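Gosalura: corpus de reseñas de cine en español

Versión 4. Publicada el lunes 15 de abril de 2024.

Resumen

Gosalura reúne 2,384 reseñas de largometrajes escritas en español para boletines de cineclub y suplementos locales. Cada reseña lleva una valoración global, una etiqueta de género cinematográfico y la segmentación por oraciones. El corpus está pensado para clasificación de opinión y para estudiar cómo se reparte el juicio crítico entre argumento, reparto y puesta en escena.

Contenido

resenas.tsv: texto completo, una reseña por línea.
etiquetas.tsv: identificador, valoración (de 1 a 4), género, año de estreno.
oraciones.tsv: segmentación y marca de aspecto por oración.
particion.txt: identificadores del conjunto de prueba (1,000 reseñas). El resto es entrenamiento.

Los archivos están en UTF-8, separados por tabulador y sin comillas de escape. Los saltos de párrafo internos se codifican como \p.

Origen de los textos

Los textos proceden del archivo del boletín Apaza y de la hemeroteca digital de Cletemus. Se excluyeron las notas de estreno sin opinión, las entrevistas y las reseñas de series. Cuando un mismo autor publicó dos versiones de una crítica se conservó la más larga. Los títulos se normalizaron a la forma de distribución en España; el título original figura en una columna aparte si difiere.

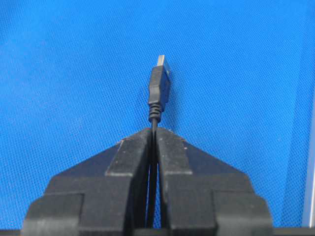 Conector USB tipo A, cable negro.

Anotación

La valoración global se asignó por doble lectura. Rehema Rugemalira y Shabani Were leyeron todas las reseñas; los desacuerdos los resolvió Felista Biwott. La escala es ordinal: 1 (rechazo), 2 (reservas mayoritarias), 3 (favorable con reparos), 4 (favorable). No existe valor neutro. Si la publicación daba estrellas, se ocultaron a los lectores y se eliminaron del texto.

La marca de aspecto admite más de un valor por oración. Las oraciones de sinopsis pura llevan la marca ARG sin polaridad.

Limitaciones conocidas

El suspense y la comedia están sobrerrepresentados. El documental apenas aparece y no conviene calcular resultados separados para ese género. La ironía no está anotada: una oración como «el guion se supera a sí mismo en cada persecución» recibe la polaridad que le dieron los lectores, sin otra indicación. Muchas reseñas revelan el desenlace.

En la versión 4 se corrigieron identificadores duplicados en oraciones.tsv. Los resultados obtenidos con la versión 2 no son comparables, porque la partición cambió en marzo.

Uso y contacto

Uso permitido para investigación y docencia. La redistribución de los textos completos requiere permiso de Apaza. El conversor de formatos, Sellilwood, se distribuye por separado.

Mantenimiento: Kimutai Ogola. Revisión de la partición: Ánh Hà. Las erratas se comunican indicando el identificador de la reseña y el número de oración.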